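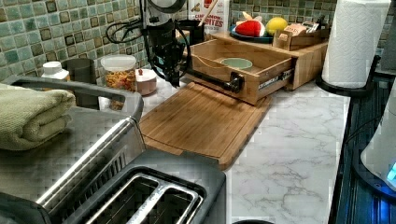

The Pointed Ones

Idun wanted an answer by six. Catier or Isaksson, one set of fingers, and then the van to Tulville with whichever had won. It was ten past two and I hadn't eaten.

"Forty tries each," she said. "Same drawer, same speed. You don't touch anything."

"I never touch anything."

"You touch everything."

Ivar was on the laptop, shoes off, one foot tucked under him. He'd written the controller. Two controllers really, the old stiff one and the one he called Callulel, after nothing, he just liked how it sounded. The stiff one went where you told it and leaned. Callulel was supposed to feel its way in. Supposed to. It had been feeling its way in since July.

So. Isaksson first, the wide pads. Drawer, bar handle, pull. Then the bowl. I did the tally on the back of an envelope because the spreadsheet had locked me out again.

Good fingers, the Isakssons. Dull. They came down flat on either side of the bar and squeezed and back came the drawer, over and over, and I found myself wanting them to miss. You shouldn't want that. I'd spent most of the winter on the pointed ones though. Filed them, re-filed them, sent them back to Catier and had them sent back to me. My thumb still had the mark.

"Thirty-six," I said when it was done.

"Out of 40," said Idun, and wrote it down herself, as if I'd said it wrong.

Swapping over took longer than it should of. One screw wouldn't bite. I dropped it, found it under the bench, dropped it again. Ivar ate a pear and watched me. By the time the Catiers were on it was gone three and the light had moved across the worktop, and he had to do the wrist camera again. Exposure. White marble does something horrible to that camera, always has.

"Stiff or soft?" he asked.

"Soft," I said.

Idun looked up. "We ran Isaksson on stiff."

"They're pads. They don't care. These need the soft one."

"Then it isn't a comparison."

She was right. I knew she was right, I'd have said it to anybody else. I said a lot of things instead, about contact area, about edges, and she let me get to the end. Then she said stiff first and soft if there was time. Fine. Stiff.

Stiff was awful. The tips came in too low and knocked, you could hear it from the door. Try four, knock. Try five, knock. Try nine it got hold of the bar and let go halfway and the arm carried on back with nothing in it, very dignified, like a waiter. Ivar laughed. I didn't. I stood behind him and watched the wrist view smear about every time the thing moved, wood, marble, wood, and those two points coming down at the wrong angle. I'd drawn that angle. That was my angle.

"Nineteen," I said.

Idun wrote it down.

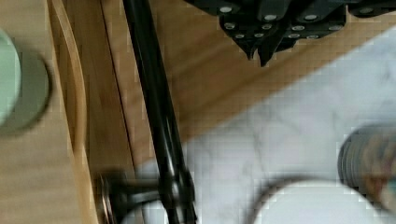
Twenty to five

She could have called it then. She had her coat over her arm. Arvid Sundqvist had rung twice from Tulville wanting to know what was going in the van, and both times she'd said soon and hung up on him.

"45 minutes," she said. "Soft. Then we pack."

Ivar loaded Callulel. I sat on my hands. Not a figure of speech, I sat on them, on the step stool, like a boy outside the head's office.

First try the arm went down so slowly I thought it had stuck. Then the tips met the wood and just – stopped. Waited. Slid across, found the bar, closed. I've no idea how long that took. Long. Idun had looked at her watch by then.

"It's slow," she said.

"It's careful."

"It's slow and careful."

Second try, same. Third. Somewhere after ten Ivar stopped calling them out and I only heard the motors and the drawer, in, out. He had the force trace up in the corner, the line that on stiff had been all spikes, and it was low and lumpy like hills you'd see from a train. I'd have framed it. I asked him to save it and he said it saved itself, everything saved itself, what did I think he'd been doing all winter.

What did I think. I'd thought he was fiddling with software while I made the thing work. I expect he thought I was filing.

Half past five we were at thirty-one without a miss and out of minutes. Idun had put her coat on, then taken it off again. She pulled a stool across and sat with us and watched the wrist camera, chin in her hand.

"Hold there a sec," she told Ivar. "While it's got it. What's it squeezing at?"

He told her. It was less than I'd of guessed. It was less than I use on a toothbrush.

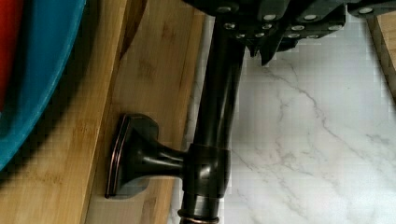
Halvard Haugland rang in the middle of it, on speaker, engine noise behind him, and said he didn't care how gently it held on, he had a van and a driver and a ferry, and was it pads or points?

"Who gave you this number?" said Idun.

"Arvid. Pads or points?"

Ivar had turned round. He had pear on his jumper. I looked at the envelope, thirty-six, nineteen, thirty-one and stopped, and it was no good at all as a comparison, you couldn't have shown it to anyone.

"How much room in the van?" I said.

"For what?"

"Two boxes. One of them's tiny."

A long bit of engine.

"Both, then," said Idun, before I could. "And Ivar's laptop. And Ivar."

"I've got no shoes on," said Ivar.

She was already looking for the tape. I went to get the screws off, and the first one stuck.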